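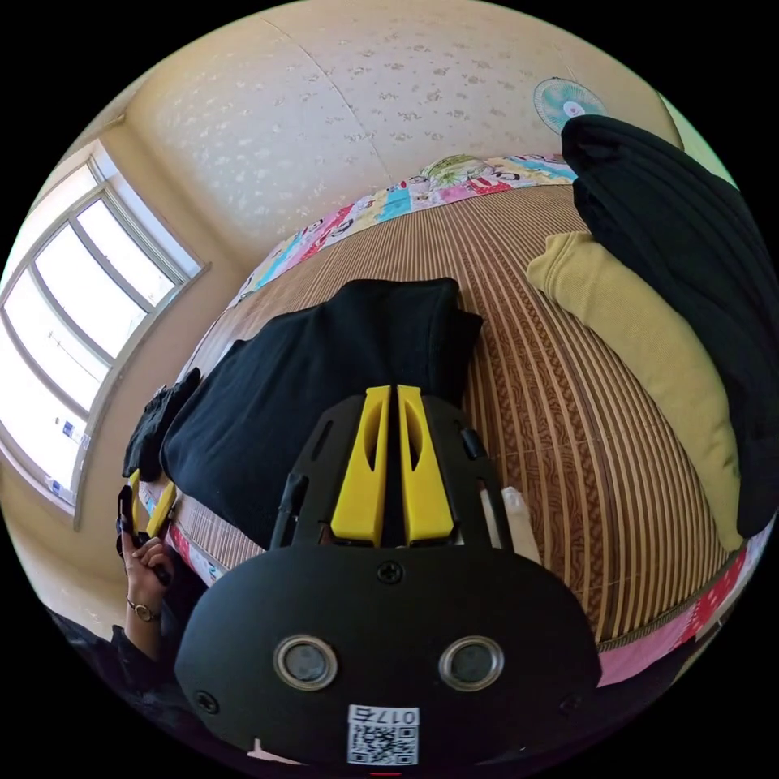 Gripper 017 over the bamboo mat, dark and mustard-yellow clothing ahead of the fingers.

Reading time: 2 min

Setup and upkeep of hand-held gripper 017, one of a pair used for garment work at Munden. The log stands at 2,808 takes, of which 2,786 were kept. Procedure by Santino Medina, checked by Ronaldo Panganiban, July 2022.

Fingers first. The two yellow fingers must stand parallel with a narrow gap. If one leans, loosen the carriage, square both tips and retighten. Black cloth shows lint on the pads quickly; wipe them with a dry cloth between sets. 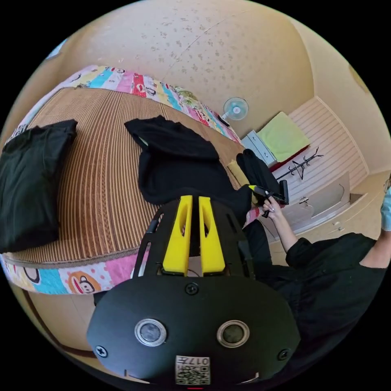
Flitotbridge / Hulto Group / Handling Tools Section

Keep the screws on the base plate snug and do not force them. We changed to a shorter screw at take 2,088 after the old one bottomed out. Clean both round lenses from the center outward. No solvent on the silver rings.
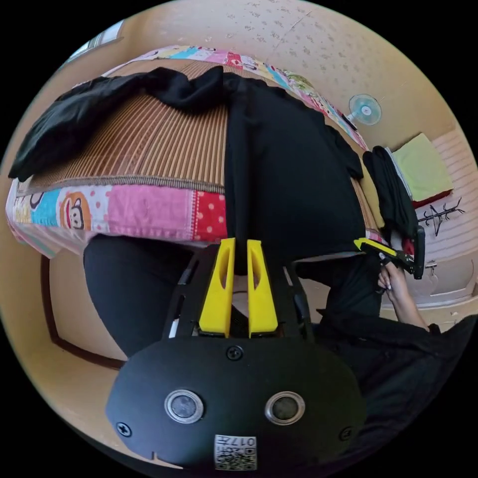

The second gripper gets the same checks and should be zeroed within a minute of the first. Drift between the two shows up as a late close on one side, mostly on long panels of fabric. Van der Merwe springs are replaced as a set. Stock at last check was 51.

The label stays on the housing. Replace it if a corner lifts, and scan the new one before the next set. 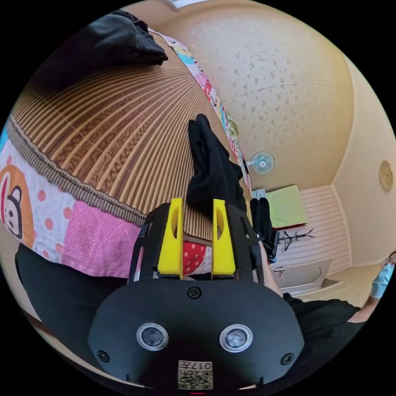
Fingers of 017 upright, crumpled black garment on the mat just beyond.

This site uses cookies to remember your settings. Accept | Manage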